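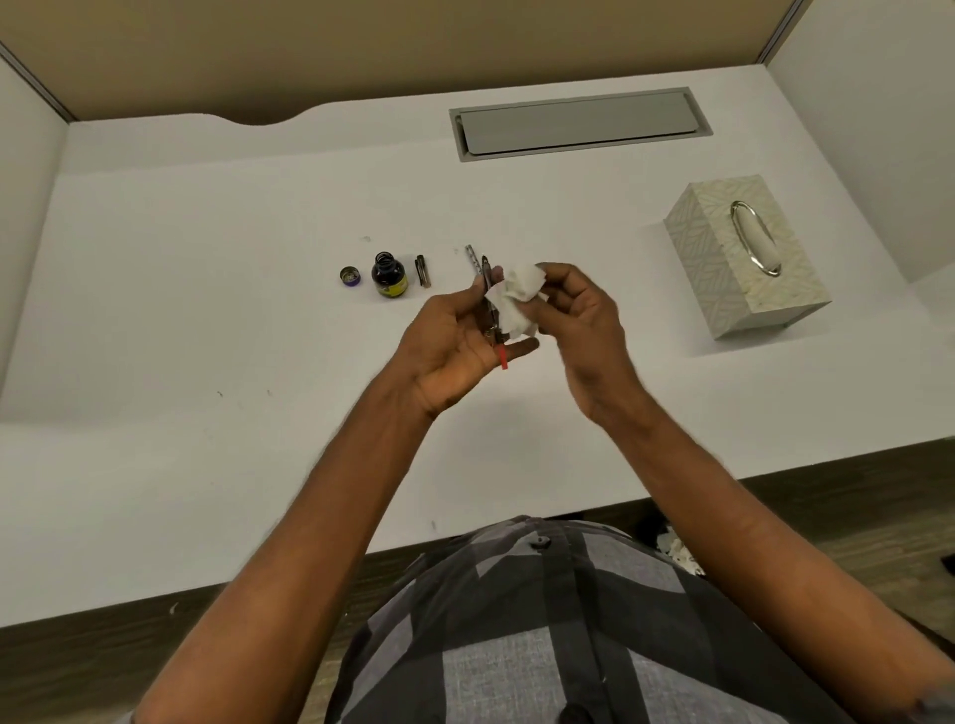

Ink refill at the desk, nib getting a wipe.

Ticket 2759 — Automation budget request, Salinas bench
Opened December 16, 2025
Status: waiting on quote

Hi all, me again! I'm trying to get the budget line for our pen refilling cell sorted before the planning window closes, and I'm stuck. The Hodov quote tool throws "task profile incomplete" every time I hit submit. I've put in the arm, the mount and the basic two-finger hand, and it still wants something from me.

What I've tried so far:
- Cleared the form and started over (twice, sigh)
- Swapped the Zulley arm for the smaller one in the list — same error
- Left the tissue step out completely. That one went through, but the total is useless to me because wiping is part of the job

I think the trouble is the two-handed part. One hand has the dark pen body, the other has that little red piece right up against the end of it, and the form only lets me pick one arm per task. So do I budget for 2 arms, or one arm and a clamp?
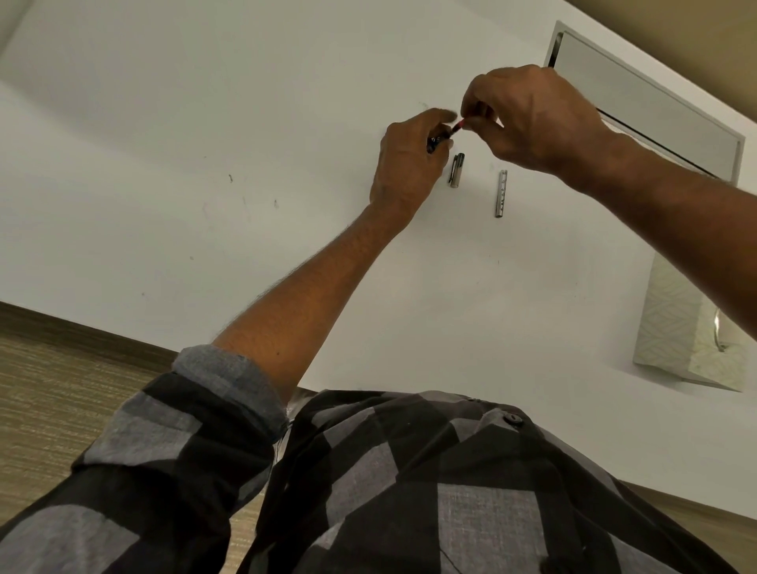 Prikham support replied that the form treats any held-part step as dual arm, so a clamp has to go in as a "fixture" on page two or the profile never closes. They'd price it both ways before picking. A clamp is a $500 line, and the second arm adds 42 days to delivery.

OK, that helps a lot! I found the fixture box (it's hidden under "accessories") and the error is gone. My only worry now is grip. The pen barrel is slim and shiny metal, and I don't want to pay for a clamp that scratches it, so I've asked for soft jaws as a separate line.

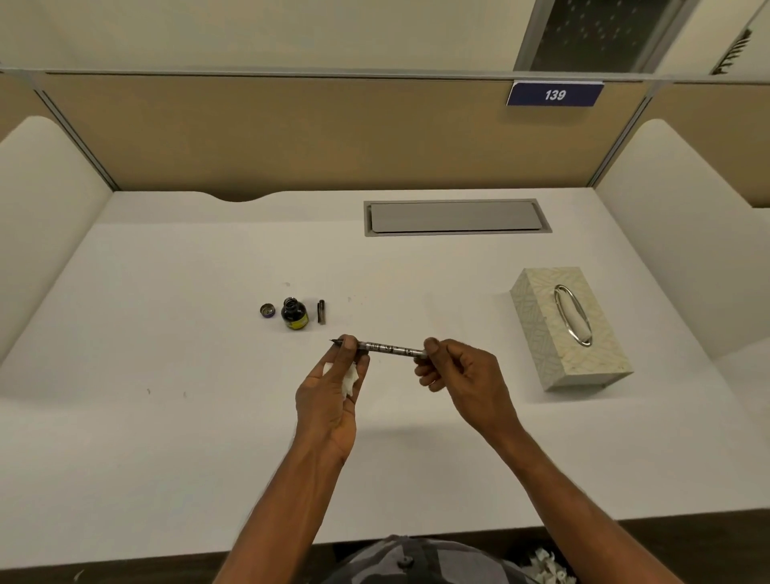
Still open

- Price for soft jaws, with spares
- Whether the trial fee comes off the purchase
- Which cost code the ink and tissues go under — I've parked them in consumables for now

Please keep the ticket open until the revised quote lands.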